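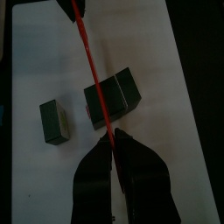

Bukola Ekpo sorts out her offcuts every May. The workshop in Sultlow has one long bench and 12 drawers, and by spring most of them will no longer shut. She tips one out at a time and decides what stays.

Painted blocks are the hardest to part with. Green ones are left over from a set she made for a nursery in Worstead, and she still uses them to prop up work while glue dries. Thin rods go in a tall jar by the door — anything shorter than a pencil is thrown away.

Her neighbour Remo Egger keeps everything. He has 567 pieces written down in a notebook, with the size and colour of each, and he can usually find the one he wants before the kettle boils.

Ekpo has tried the notebook method and gave it up after two drawers. She now sorts by colour first and size second, and puts a strip of tape on the front of each drawer. The last six drawers are still waiting, mostly dowel and odd corners of beech.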